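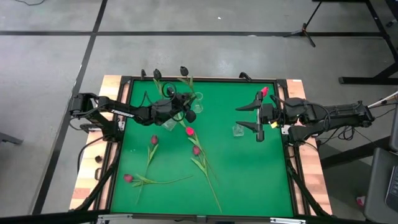

Why do towns grow up where rivers meet? Because for most of history, moving a heavy load by water took far less work than hauling it over land.

Chapter 6: Rivers and the Places They Made

Take the town of Mivalholm, which we will visit often in this chapter. It began as a landing with 218 people and a muddy path, at the spot where the Pandeo joins the slower, wider Mfaume. Boats coming down either river had to stop there anyway, and wherever people stop they get hungry, and sooner or later somebody opens a bakery — and then a market, and then a school! By the time of the first full count, taken one cold January, the town had 3616 residents. Keep a map of your own area close by as you read, and look for the nearest place where two streams join.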